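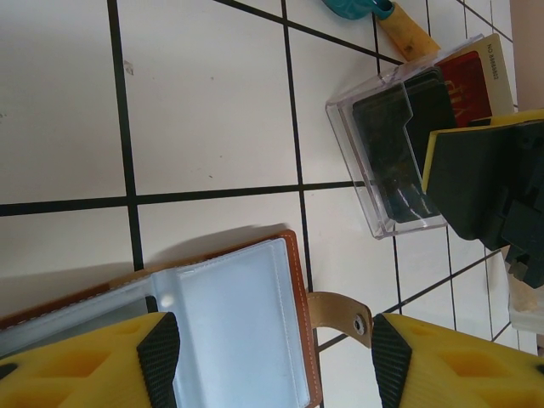 Bonsoir à tous,

Imogen Bainbridge écrivait en octobre :
> Cher Roland, ranger des cartes dans un portefeuille, un enfant de 5 ans le fait. Vos machines y arrivent, oui ou non ?

Chère Imogen, pardon pour ce long silence, j'ai relu votre message plusieurs fois avec plaisir (et un peu d'embarras !). Je dirais : pas encore, pas tous les jours.

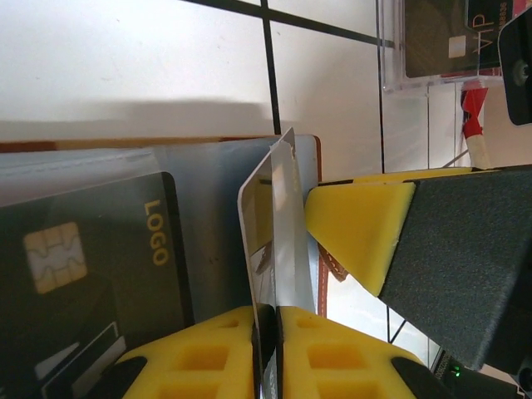 Les cartes sont une vraie corvée pour un robot, bien plus qu'une caisse à déplacer. C'est mince, ça glisse, et les pochettes transparentes se collent entre elles. Regardez la carte blanche tenue debout entre les deux doigts jaunes, avec son film un peu fripé qui se décolle : moi-même, avec mes gros pouces, j'hésiterais. Chez Stoltlow on parle de 144 essais, mais je n'ai pas vu le détail.

Bien amicalement,
Roland Fothergill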